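I spent a good part of August trying to pick up a hair clip. I want to be clear that I have two working hands and a reasonable amount of dignity, and I still dropped the thing more often than I'd like to print in a magazine.

The person who got me into this is Nouhaila Benkirane, who runs a small project called Gindolier out of two rooms above a bike shop. She studies how robots learn to handle the fiddly stuff people own: earrings, chains, keys on a ring, the charger cable that's wrapped around the other charger cable. Warehouse robots are wonderful with boxes. Hand one a necklace and things go downhill fast.

Her method goes like this. You don't drive a robot at all. You carry a pair of grippers, one in each hand, squeeze them to open and close the jaws, and do your chores that way in your own home while a camera on the tool records everything. Later a program works out how the tool moved, and a policy is trained on the result (a policy is what these folks call the piece of software that decides the robot's next move). The robot back in the lab wears the same kind of jaws, so what you did with yours carries over pretty directly.

The older way was teleoperation, with a person at a desk steering an arm across the room. Ott Pētersons did that for years before he joined Gindolier and he does not miss it. "I got maybe 60 good tries in a day," he told me. "And they were all on the same table. The robot got extremely good at that table."

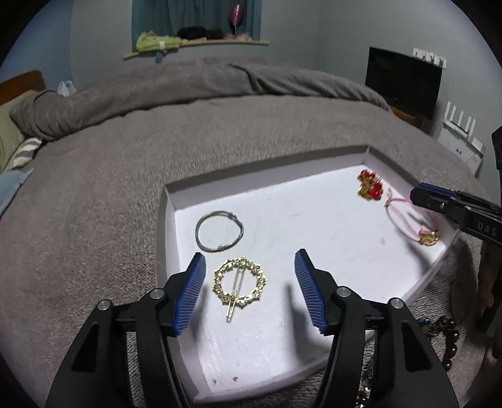

Jewelry is the part of the study I volunteered for, mostly out of vanity. I figured I'd be good at it – I restring my own necklaces! What I found is that every piece wants its own plan. A thin wire bracelet gives you nearly nothing to grab when it's lying flat, and you end up going for the coiled knots, where there's a bit more metal for the blue pads to close on. A cord bracelet just folds up on you. The round gold clip has that long clasp running across the middle, so you can take it there or by the rim, and Nouhaila's team was very interested in which one people chose. The walls of the tray get in the way, too, and my second gripper was forever hovering over one side of it, waiting for the first to hurry up.

Ermelinda Valente, who handles the data, was delighted by all my fumbling. The group used to throw out any recording with a slip in it. Then she tried something else: keep the slips, mark the moment the grip goes wrong, and train on the recovery that follows. She had 1351 recordings to work with, from 27 homes, and she trained two versions of the policy, one on the clean recordings alone and one on everything.

On a flat tray with the pieces spread well apart, the two versions came out nearly even. The difference showed up when things were tangled or shoved into a corner. The clean version would miss, close its jaws on air, and carry that air very carefully over to the box. The messy version missed just as often on the first go, but it tended to back off, come in from a new angle and try again. I watched it do this with a chain for several minutes and caught myself whispering encouragement.

Kibet Shemweta, who builds robot hands at a company called Fivlow and isn't part of the project, likes the result but has his doubts. He thinks some of the gain could come from simply having more data, and he'd like to see both versions trained on the same number of recordings. Ermelinda agrees with him, a little grumpily. That run is next on her list.

Beads are still a disaster, by the way. A loose string of them pours out of the jaws whichever version you use, and I can report the same from my own attempts.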